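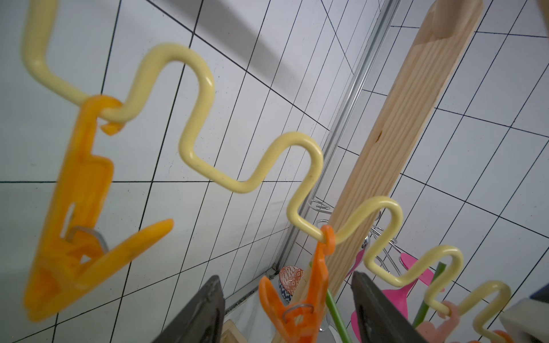
Slide 1. Looking after the clip-handling cell at Clurthorpe

Good morning, and thank you to the Tosora group for the invitation. My name is Aivar Strazds, and I am responsible for the upkeep of the cell at Clurthorpe. These notes cover setup, the daily check and one repair. Training of the control software is covered by my colleagues from Adomaitis in the next session.

[Pause while the handout is passed along the rows.]

The cell works on plastic clothespins hung from a coated wire hanger with a zigzag rail. Each dip in the rail serves as a resting place for a clip. Please note how little room the two fingers have when they come up on either side of a clip with its neighbors still in place. Most of our maintenance rules follow from that clearance.

Slide 2. Setup at the start of a shift

The operator confirms that the arm is in its parked position before entering the cell. The hanger is then checked by hand for side play. If the rail can be rocked, it is fastened again before any clip is added. Small scuffs on the coating are accepted. A bend that has opened or closed is not, and the hanger is replaced.

Clips are inspected one at a time. The spring must sit squarely in both arms, and the jaws must close fully. Clips that fail go into the reject tray and are entered in the log. Since July the log has recorded 2586 completed picks, with 38 clips withdrawn for weak springs.

Slide 3. Care of the fingers and the wrist camera

[Speak slowly here. This is the part visitors ask about.]

The fingers are wiped with a dry cloth at the start and end of each shift. Their tips are compared with the paper gauge kept at the operator's desk. When a tip no longer fills the outline, both fingers are changed as a pair and the closing position is taught again.

The camera window is cleaned with lens tissue only. After cleaning, the operator moves the arm to the reference pose and compares the live view with the stored one.

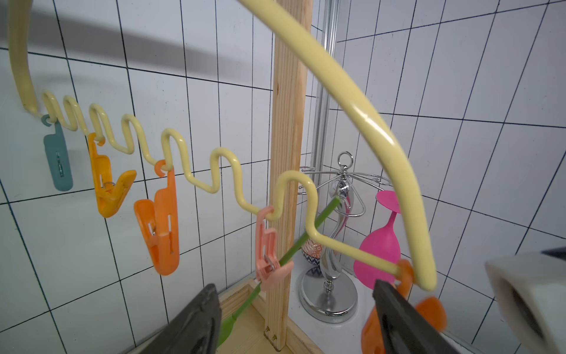
Wrist camera view of the hanger and clips, with the gripper fingers at the lower edge.

The salmon-pink clip near the center is holding a thin green rod. With a rod in its jaws, a clip calls for a different approach path, and the operator selects the second program before starting.

Slide 4. Repair of the left finger mount

Our one unplanned stop lasted 11 days. The left finger had begun to close late, and the cause was a worn mounting screw. The replacement came from Clostau. We now check the tightness of both mounts after every 13 shifts, and the fault has not returned.

Slide 5. Questions

[Leave this slide up. Spare copies of the check sheet are on the table by the door.]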